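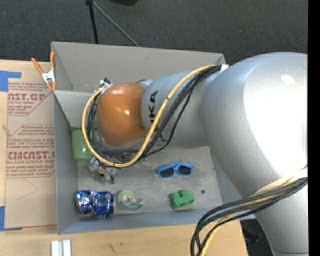
Bins and Tabletops: The Fedetwood Gallery

Welcome to the gallery page! We've spent a lot of the fall thinking about the two plainest things in our building, the gray open-topped bin and the light wooden tabletop it sits on, and I've come to love them both a little more than is reasonable. If you've ever packed, sorted or put away small goods for a living (or just cleaned out a garage), I think you'll see why.

A few notes to go with them, put together by me, Jasmina Berisha, with plenty of corrections from Arben Tomić, who knows where every bin in the building lives.

Gray bin on the light wood
My favorite pairing. The gray is calm, the wood is warm, and small things are so much easier to find against both than they ever were on our old dark green counters.

The open top
No lids! We went back and forth on lids for most of September. Lids stack nicely, yes, but they also get set down on the next table over and wander off, and then you have 12 bins and a heap of lids that fit none of them. Open it is.

The tabletops
All the wood came through Todorova, a small yard on the river side of town, and Borislav Ivanov did the sanding over two long weekends. He rounds the corners by hand. Run your palm along one if you visit — it's lovely.

A word on finish
Two thin coats, light sanding in between. Willy Van Wijk wanted a third coat and may still get his way, but I like being able to feel the grain.

Sorting before packing
Everything goes into the bin mixed and comes out in order: flat things first, round things next, anything with a cord last. Cords grab everything else on the way out, so by the time you reach them you want the rest gone.

The front edge
We keep the bin well forward on the table. Reaching over an empty stretch of wood two hundred times a day is murder on the shoulders, and Biljana Yordanov moved hers up one morning and the rest of us copied her by lunch.

Labels
Still under discussion. Drorkard sent us a roll of 200 and the glue is terrific, maybe a bit too terrific, as anybody who has tried to peel one off will tell you. For now we write on a slip of paper and drop it in the bottom of the bin.

The Luvow shelf
When a bin is finished it goes on the Luvow shelf, the long one by the back door. It holds 116 when everyone lines them up properly and quite a few less on a Friday.

Cleaning day
Warm water, a drop of dish soap, a soft brush for the corners. Turn them upside down on a towel overnight. The tabletops only get a damp cloth, and please wipe with the grain!

Size questions
We get these all the time. Pick a bin you can reach the bottom of without tipping it. After that, measure your table and leave enough wood beside it for whatever you've just taken out.

Want the table plans?
Borislav has drawn them up on two sheets, with the corner radius marked and a cutting list on the back. Ask at the front desk and Biljana will run you off a copy. And if you build one, send us a picture — I'd be thrilled to put up a page of tables from other people's workrooms.

Page last updated Monday, November 4, 2024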